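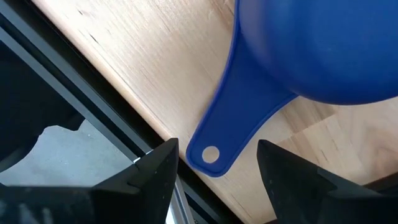 Setting up your first hiring campaign in Trunico

By Milovan Perić | Tuesday
Home > Guides > Recruiting > Campaigns
40 shares | 19 comments

I run graduate intake for our sales floor, and I've set up enough of these now that I can do it before my coffee's gone. You'll need an admin login and your list of open roles.

1. Open Campaigns and click New. Give it a name your managers will recognize (mine is just "August starters").

2. Pick the office. If you cover more than one, make a separate campaign for each — the interview calendars don't mix well.

3. Paste in the job ad. Check the line breaks afterward, they love to disappear!

4. Under Screening, add your questions. I stick to short ones about availability and customer experience, and I leave the degree box unticked.

5. Choose who reviews applications. Radomir Obradović takes first look on ours and I get the shortlist.

Note: Each campaign gets its own number. Ours was 2238, and you'll want it handy if you ever call support.

6. Send yourself a test application, then open it from the reviewer's side.

7. Click Publish.

Caution: Don't edit the screening questions once people have started applying. Trunico clears the earlier answers, and I had to email a whole batch of applicants to ask them again. Copy the campaign and close the old one instead.

Next: Booking group interviews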